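Neltalness College opens applications for agricultural engineering route

July 2020

Neltalness College has opened applications for its revised agricultural and environmental engineering route. Students who complete the common first year may transfer into the route at the start of their second year. The programme was approved in June and replaces the former option in land drainage.

Teaching covers soil mechanics, field hydrology, grain drying and machinery design. Each student also completes a measurement project at Urquhart, the college's trial farm, where 235 hectares are under arable crops and grass.

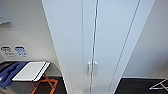 When can first-year students apply to transfer?
Applications are accepted once marks for mathematics, mechanics and chemistry have been confirmed by the registry. Students resitting one of these subjects may apply after the resit.

The second year has been reorganised into 13 taught units. Heat and mass transfer is now taught before crop storage, as the drying calculations depend on it. Statistics moves to the first term. Assessment is by written paper, laboratory report and one design submission.
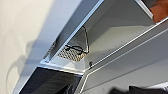
Innes Laing

Laboratory work on drainage will use the Wuro flow model, developed within the department. The model predicts the water table between parallel drains at spacings of 15 and 20 metres. Students compare its output with dipwell readings from Urquhart and report the error for each spacing.

"The earlier option treated drainage separately from soil and crop," said Euan Munro, head of the route. "Students will now work on one field throughout the year and carry the same data from unit to unit."

A final-year unit on slurry handling, led by Torquil Aitken, covers pump selection, pipe losses and storage volume. It is optional for students who take the grain storage unit. 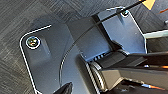
Entry and transfer requirements

Applicants need a pass in all first-year engineering subjects and a short statement naming their preferred project area. Students from other colleges should supply a syllabus for each subject taken. Enquiries about equivalent qualifications should be addressed to Calum Skinner, admissions tutor, Department of Engineering, Neltalness College.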